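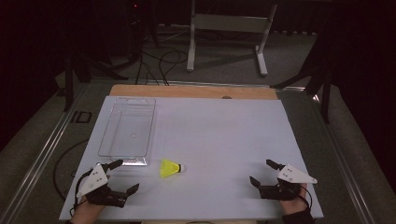

Club > Galleries > Kit and storage

One shuttle, one tray
Posted by Anneli Kuusisto, March 18, 2021

I was asked to do a gallery page on the new way of keeping the shuttles, and I said I would if I could write what I liked underneath. So, fair warning. I have played at the Brodgate hall for 13 years and in that time I have seen shuttles kept in tubes, in a bucket, in the pocket of Dennis Nyamweya's coat and, for one winter, in a drawer that needed two people to open it. Each of these was brought in as the answer. Now we have clear plastic trays.

The idea came from Esther Nzioka, who had seen something like it at Stindport. You put a tray on the table, you put the shuttles in the tray, and at the end of the evening you can see what you've got without lifting a lid. I don't argue with the last part. You can see straight through the thing, base and all. Whether seeing the shuttles makes anybody pick them up off the floor is another question, and I haven't had a good reply to it yet.

A yellow plastic shuttle lying on its side on the white board, and the clear tray next to it with nothing in it. I'd call that a fair portrait of the system so far.

I should say something about the board, as people have asked. It is a plain white rectangle that goes on top of the wooden table and takes up most of it. The claim is that small things show up better against white. Fine, a yellow shuttle does. A yellow shuttle would also show up against a muddy field, which was the whole point of buying yellow ones. The white ones are the ones we lose, and I would like to hear how a white board helps there.

Tatu Lukumay thinks I'm being unfair and that the board makes a clear space which people then respect. Perhaps. In my experience a clear flat space in a sports hall is where people put their car keys.
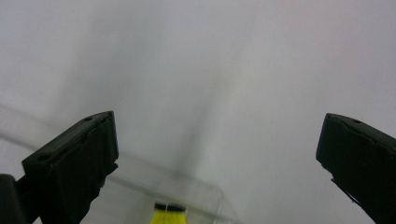 There is also the matter of which way round to put them down. Hefin Parry holds that a shuttle should be stored with the cork down and the skirt up, and that leaving it on its side will pull the skirt out of shape. He says this with great confidence. I asked where he'd read it and he said everyone knows it. With feathers I can believe there's something in it. With plastic I have my doubts, having trodden on a plastic one in August, pushed it back out with my thumb and played two games with it afterwards. It flew no worse than I hit it.

What I will grant is that the tray stops them rolling. A shuttle on its side goes round in a lazy half circle if you knock it, always towards the edge, and then you are on your knees under the table. A rim stops that. So does a shoebox.

On price, I looked up what we would pay for more trays. Feridico want 4 pounds each for the size we'd need, and the suggestion is to have one for every court, one for spares and one for the split and the chewed. I would start with the one we have and see if it ever gets full. The Masanja catalogue does a stacking set which looks handsome, but it comes with lids, and once you have lids you are back to not knowing what's inside unless you stand there peering. I know they're see-through lids. I have met our members.

The other thing I'd ask before anyone spends money is how many shuttles we really get through. The figure of 300 a year has been going round since before I joined and as far as I can find out it was a guess by someone who has since moved to Stindport. If it's nearer 100, one tray will do us for good and the rest is shopping. Esther has offered to keep a note of it on the inside of the cupboard door, and I'm all for that, provided the pencil doesn't go the way of the last pencil.

A few practical points, as agreed, for those who will be using it whatever I think:

Used shuttles go back in the tray at the end, corks all facing the same way if you can bear it.

Anything with a split skirt goes to Dennis, who keeps them for the juniors to practise serving with.

The board stays on the table. It is not for scoring on, leaning on, or carrying drinks.

I'll look at it again in a few months. If the tray is in use and the floor is clear I will say so on this page, in full, and Esther may print it out. I have my own view of how likely that is - but I was wrong about the new net posts, so there we are.

Recent in Galleries
The net posts, before and after
Racket grips, good and bad
Changing the strip lights at Brodgate
Stindport away: the tea table
What was behind the lockers

Get our newsletter. Enter your email address to hear about fixtures, galleries and hall closures. You can unsubscribe whenever you like.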